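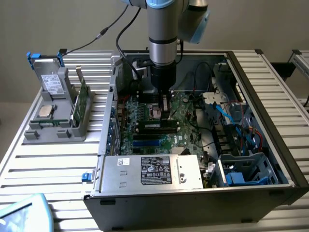
図4　CPUソケット直上におけるグリッパの姿勢。メモリモジュールが1枚、ソケット手前のスロットに装着されている。

4.2　実験環境とタスク

提案手法Ploltoraの評価には、横倒しにして側板を外したデスクトップPCを用いた。筐体はスロット付きのアルミ製作業台に置き、左側に部品を保持する灰色の樹脂製治具を配置した（図4）。治具にはドライブ、プロセッサ、メモリモジュールなどを収めるための溝とポケットがあり、部品ごとに置き場所と向きが決まっている。人間の作業者であれば部品は机の上に適当に転がしておけば済むので、治具の設計に要した時間は、自動化によって節約される時間の欄には計上していない。

対象タスクは、(a) プロセッサの把持とソケットへの載置、(b) メモリモジュールの挿入、(c) 拡張カードの治具からの取り出し、の三種である。いずれも一般向けの組立解説では数行で片付けられる作業であるが、本研究の予稿では三種だけで紙幅が尽きた。ドライブの装着は当初の計画に含まれていたが、青い取っ手の付いたキャリアの扱いをめぐって方策が安定せず、今回の定量評価からは外した。計画書には今も残っている。

学習データは、タスクごとに31本の遠隔操作による教示軌道である。教示はTalukderとKhattakの二名が分担した。両者の操作の癖は軌道に明瞭に現れており、Talukderは目標の上空で長く迷ってから一気に降下し、Khattakは最初から低く入って横方向に探る。これを統一すべきかどうかは検討したが、統一する案はどちらの流儀に合わせるかという段階で頓挫した。結果として、方策は両方の癖を学習した。第5章で述べる潜在変数の二つの塊は、当初「探索戦略の創発」と解釈していたものであるが、操作者名で色分けしたところきれいに分離したため、その節は改稿した。

観測は、作業空間を見下ろす固定カメラの画像と手首の力覚、関節角からなる。行動は手先の相対変位とグリッパの開閉であり、下位の追従制御にはSkuvoを用いた。Skuvoは接触力が2 Nを超えた時点で並進を打ち切り、方策に制御を返す。この閾値は予備実験で決めたもので、理論的な裏付けは特にない。値を上げるとソケット周辺の部品が心配になり、下げるとロボットはケーブルに触れただけで仕事をやめる。

比較手法には、同じ教示データから学習した行動模倣の方策（以下、Mughal）を用いた。Mughalは力覚を入力に含むが、接触後の方策の切り替えをもたない。構造が単純で学習も速く、査読者からは毎回これと比べるよう求められる。

4.3　接触前の位置合わせ

プロセッサの載置において最も時間を要するのは、載置の瞬間よりも手前の位置合わせである。ソケットの周囲には固定枠とレバーがあり、グリッパの指はその内側に、これらに触れずに降りる必要がある。図4のように指がソケットの直上にある状態では、指自体が固定カメラからソケットを隠しやすい。見たい場所ほど自分の手で隠れるという問題は人間にもあるが、人間は首を傾ける。本装置の固定カメラには首がない。

Ploltoraでは、この区間の視覚特徴に遮蔽の程度に応じた重みを与え、遮蔽が強まるにつれて、直前に得られた目標位置の推定値と力覚への依存を高める。重みは学習によって得られるが、初期の版では学習が極端に走り、少しでも指が映り込むと視覚をすべて捨てる方策が得られた。この方策は目をつぶって降下し、予備試験ではときどき成功した。原因の調査に費やした期間を考えると、成功しない方がまだ助かった。最終版では重みに下限を設けている。

一方、ケーブル類の扱いについては特別な処理を行っていない。筐体内には青いSATAケーブルのほか赤や黒の配線が通っており、その形状は試行のたびにわずかに変わりうる。背景の変動として学習に含めれば方策は頑健になる、というのが本稿の立場である。束ねるのが面倒だったという見方を完全に排除するものではない。

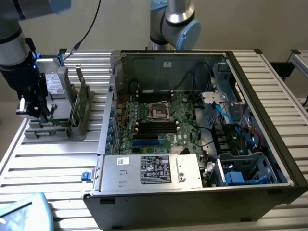

図5　治具の脇に位置するグリッパと、筐体奥のもう一台のアーム。治具には金色の端子をもつ基板が傾いて立ち、CPUソケットおよびその前後のメモリスロットは空である。

4.4　治具からの取り出し

拡張カードの取り出しでは、把持前の接近方向が成否をほぼ決める。図5の配置では、アーム先端のグリッパが治具のすぐ横にあり、指は下を向いている。カードは溝に立てて保持されるが、溝の幅にはカードを無理なく出し入れできるだけの余裕を与えてあり、その余裕の分だけカードは傾く。図5の基板にもこの傾きが認められる。余裕を詰めた治具も一度試作した。カードは見事に直立し、そして抜けなくなった。

傾きへの対処として、方策には治具の座標系を明示的に与えず、画像中のカード上端を追わせた。治具の位置を基準に固定軌道を再生する方法も実装上は容易であり、デモンストレーションには向いている。ただし治具の位置が少しでもずれると、ロボットは誰もいない空間を自信に満ちた動作でつかむことになる。Tinthorpeの実験室で行った見学会の前日にこの現象が発生し、以後、固定軌道による方法は我々の間で話題に上らなくなった。

二台のアームが同じ作業台を使うことによる干渉も考慮した。Ploltoraは各アームの手先に占有領域を設定し、領域が重なる場合には、目標に近い側を優先して他方を待機させる。規則としてはこれだけである。より洗練された協調計画も検討したが、待機時間が全体に占める割合は小さく、洗練させる動機が見つからなかった。なお、双方の目標までの距離がほぼ等しい場合、初期の実装では両者が互いに譲り合ったまま停止した。礼儀としては申し分ないが、作業は進まない。現在は番号の若いアームが先に動く。

取り出しの失敗は、主に二つの型に分かれた。一つは指がカードの片面に先に当たり、溝の中で傾きを増してしまうものである。もう一つは、把持には成功したものの引き上げの方向が溝とそろわず、Skuvoが力の閾値により動作を打ち切るものである。後者は安全側の失敗であり、カードも治具も無事で、記録上は失敗が一つ増える。

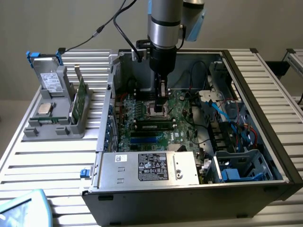
図6　ソケット上の二本の指と治具上の部品。プロセッサは治具のポケット内にあり、CPUソケットは空である。

4.5　結果

プロセッサの載置について、提案手法は86試行中の88%で成功した。成功の判定は、プロセッサがソケットの枠内に収まり、グリッパが枠にもレバーにも触れずに退避できたこととした。レバーを倒して固定する工程は含まない。この定義に対しては、共同研究者から「それは置いただけではないか」との指摘があった。置いただけである。したがって本稿では一貫して「載置」と呼び、「装着」とは書かない。

Mughalは同じ条件で成功率が半分に届かなかった。失敗の大半は接触後に生じており、指先がわずかに枠に触れたあとも降下を続けようとして停止する型であった。接触前の軌道だけを見れば、両手法の差は小さい。映像を降下の直前で止めて並べると、どちらもよくできたロボットに見える。図6に類する姿勢、すなわち二本の指が空のソケットの上にかかった状態からは、その後の成否はもちろん、部品を置きに来たのか取りに来たのかさえ判別しにくい。評価には必ず退避までの全区間を用いるべきである。

メモリモジュールの挿入では、スロットへの位置合わせそのものは早い段階で安定した。難しいのは押し込みである。モジュールの両端に均等に力をかける必要があるのに対し、平行グリッパは中央を挟むことしかできない。力の閾値をこの区間に限って緩めることで挿入は可能になったが、片側だけが入った状態で方策が満足する例が残った。方策は画像上の差をほとんど見分けておらず、著者らも録画では見分けられなかったため、この点について方策を責めることは差し控える。判定は試行後に手で触れて行った。

各試行に要した時間は、プロセッサの載置で人間の作業者を大きく上回る。比較のため著者の一人が同じ作業を行ったところ、計時係がストップウォッチの操作を誤るほど短時間で終わった。正確な値は残っていないが、再計測は希望者がいなかったため実施していない。提案手法の時間の多くは低速の降下に費やされており、速度の上限を緩めれば短縮の余地はある。緩めた場合の成功率は未測定である。

4.6　アブレーションと制約

遮蔽に応じた重み付けを外すと、失敗は降下の最後の区間に集中した。手先が水平方向に細かく揺れ、下がる決心がつかないまま制限時間に達する。力覚を外した場合はこれと対照的に、迷いなく降下して枠に当たる。教示者二名の癖をそれぞれ誇張したような挙動であり、本人たちにも見せたが、どちらがどちらに似ているかについては合意が得られなかった。

Khattakの軌道のみ、あるいはTalukderの軌道のみで学習した場合の比較も行った。いずれも全データを用いた場合に及ばなかったが、教示の本数が減ったことの影響と操作者の違いの影響は、この実験からは分離できない。本数をそろえた追加の教示は計画中であり、両名の日程がそろい次第行う。

本実験の制約として、筐体が一機種に限られることが挙げられる。電源ユニットやドライブケージの位置は機種によって異なり、アームが進入できる空間もそれに応じて変わる。別の機種での予備試験では、ソケットの検出は概ね機能したものの、手首が筐体の縁に近づきすぎて動作が中断された。また、治具の部品配置は試行の系列ごとに入れ替えているが、治具そのものの形状は固定であり、形状の異なる治具への汎化は調べていない。作業台に直接置かれた部品の把持については、4.2節で述べた「適当に転がしておく」条件として今後扱う予定である。

壁面の色および照明の影響については付録Bに示す。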